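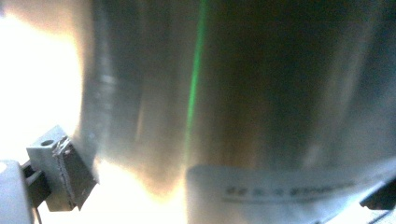
Handling Lab, Unit 7: Comparing grippers on curved metal

Set reading: the Drundlow controller notes, chapter 2. Bring your log sheet from Unit 6.

Aim

You will try two hand-held grippers, the Toltberg and the Bozsik, on the same brushed steel cylinder. By the end you should be able to say which one you would mount on the Cevell arm for this part and give figures to back it up.

Reflections from brushed steel

A brushed surface spreads light along one direction more than the other. A wrist camera close to the part therefore sees long streaks of light and dark, and these move when the camera moves. An edge finder may take a streak for a real edge. Strong light from one side makes this worse, as the exposure cannot suit the bright side and the shaded side together.

A laser line helps with some of this. Green stands out well against grey metal, but the line weakens where it spreads or where a bright reflection lies over it. Look at the whole length of the line before you trust a reading taken from one end. If the line fades before it reaches a label, do not extend it by eye.

Printed labels are a separate problem. At grasping distance the lens may be out of focus, and text that reads well from further back is lost. Read the label first, then move in.

Procedure

1. Fix the cylinder in the cradle with the label facing you.
2. Set the exposure to 2000 microseconds and save one still.
3. Close the fingers on opposite sides of the cylinder. Stop at first contact.
4. Raise the force to 7 newtons and hold.
5. Note any slip, then open and repeat with the second gripper.
6. Shade the lamp and do the whole set again.

Each group's results go into the shared table, which needs 100 grasps per gripper before we can compare slip rates.

Marking

The write-up is two pages at most. Include one still for each lighting condition and state the exposure used. Raw logs go in an appendix and do not count towards the length.

Hand in by 7 September 2020. Resits are in February.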